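Clearing the kitchen table and caring for a printed tablecloth

A kitchen table collects whatever comes through the door. Shopping gets put down, someone opens a packet of crackers, the washing-up things are moved off the draining board to make room, and by the evening there is no space for a plate. The notes below are for sorting it out in one go and for looking after a wipe-clean cloth underneath.

Before you start

Fetch a bin bag, a box or bag for recycling, and a tray. The tray is for anything that belongs in another room. Put the lot on a chair beside you, so you are not crossing the kitchen with one wrapper at a time.

Leave the cloth on the table until the end. If you pull it off with things still on it, small bottles roll and crumbs go on the floor.

Take the rubbish first

Start with anything light and crumpled. Wrappers and thin bags take up far more room than they should, and they hide things. Pat each bag flat before it goes in the bin. Teaspoons, bottle tops and receipts you need for a refund all end up inside them.

Snack wrappers with a shiny inside go in the general bin in most areas. Shake the crumbs into the sink or the food caddy first, particularly if you have had ants. Paper cups are awkward, as many have a lining that ordinary paper recycling will not take. Check what your council says. A clean party cup can be kept for seedlings in April, with a hole pushed through the bottom with a pencil.

Plastic bags that are still sound can be folded into a strip and then into a triangle. Keep a few in a drawer and throw out the rest. We used to stuff ours in a Piltden bag tube on the back of the door, but it jammed whenever it was full.

Group what is left

Once the rubbish has gone, push the remaining things together by type. Sponges and scrubbers in one group, bottles in another, food in a third. Don't put anything away yet. It is much easier to see that you own three half-used bottles of the same thing when they are side by side.

On our checked cloth the usual mix is cleaning things and snack packets: a Dettol hand-wash refill on its side, egg-crate sponges in green and yellow, a yellow mesh scrubber, a salt cracker wrapper, a red paper cup, and bags draped over the sponges.
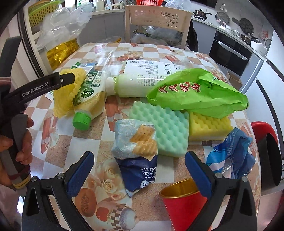

Refills and bottles

Stand every bottle and pouch upright as soon as you have cleared a space for it. A screw cap that feels tight can still weep if it is left lying down, and soap under a glossy cloth is a nuisance to get out. Refill pouches fall over easily once they are part used. Keep them in a straight-sided jug or an old ice cream tub under the sink.

When you top up a pump bottle:

Wash the empty bottle and the pump in hot water and let them dry.
Stand the bottle in the sink before pouring.
Pour slowly, and stop 2 cm below the neck so there is room for the pump.
Wipe the cap of the pouch before screwing it back on.

Our pump bottle came from Tellcombe and the label wore off within weeks. If a label is fading, write the contents on masking tape and stick it lower down, away from wet hands. A bottle you can't identify should not be used or mixed with anything else.

Sponges and scrubbers

Keep sponges for dishes apart from sponges for surfaces. Colour is the simplest way to do it. Choose one colour for plates and another for the hob and worktops, and tell everyone in the house. Snip a corner off any sponge that gets moved down to floors or bins.

Thick sponges with a bumpy surface hold a lot of water. Squeeze them out and stand them on edge to dry. Mesh scrubbers dry faster if you hang them from the tap or a hook — the loop of an old hair band will do.

Cleaning the cloth

With the table clear, brush the crumbs into your hand or a dustpan. Wipe the cloth from the middle outwards with warm water and a drop of washing-up liquid, then again with plain water. Dry it with a tea towel, or the shine goes streaky. Avoid scouring pads and cream cleaner on a printed pattern.

For sticky patches, lay a warm wet cloth on top for 8 minutes and then wipe. Do this before reaching for anything stronger.

Lift the cloth every other Saturday and wipe the table itself. Let both sides dry fully before it goes back. Creases come out if the cloth is rolled round a cardboard tube overnight, pattern side out. Never iron it.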